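Getting rid of the second car

We sold the second car in December. I had been meaning to write about it and kept putting it off, mostly because I wanted to see whether we would regret it.

It was an old wagon that I drove to work and Maribel drove on weekends when hers was in the shop. For the last year it mostly sat in the driveway. I work from home except for 2 mornings a month, and those mornings I can take the bus. The bus stop is a nine minute walk from our door if I cut behind the bank.

What pushed me was the insurance renewal. I sat down with the bills one night and added up what the car had cost us over the year: insurance, registration, one tire, a battery and an oil change. It came to $2,519. I had driven it 176 miles since the summer. I did the division and went to bed annoyed.

Edgardo Cruzado from down the street bought it for his daughter. He had asked me once before, when we were both out shoveling, and I told him no. This time I walked over and asked if he still wanted it. He looked under the hood for a long time, drove it around the block, and offered a fair price. The paperwork took 30 minutes, and most of that was finding the title. It was in the folder with the dishwasher manual.
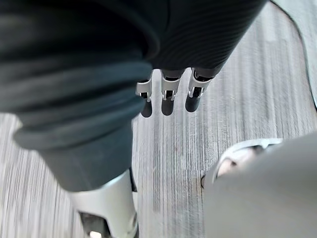 The first few weeks were harder on me than on Maribel. I was used to running out for one thing, a light bulb or a bag of onions, and now if she was gone I had to wait. I started keeping a list on the fridge. We do one big trip and I cross things off. I buy less, and I've stopped going to the hardware store to look around.

The bus is fine. It runs late when it snows. I missed it once and had to call my boss from the bench, and he didn't care much.

We did have one bad day, when Maribel was across town and I had a toothache and no way to get to the dentist. I took a cab. It cost more than I liked, but I wrote it down next to the insurance figure and it still looked small.

The driveway has an oil stain where the car used to be. I've tried dish soap on it and cat litter, and it's lighter than it was. If anyone has gotten one out of old concrete, leave me a comment. I'd like to have it gone before we repaint the garage door.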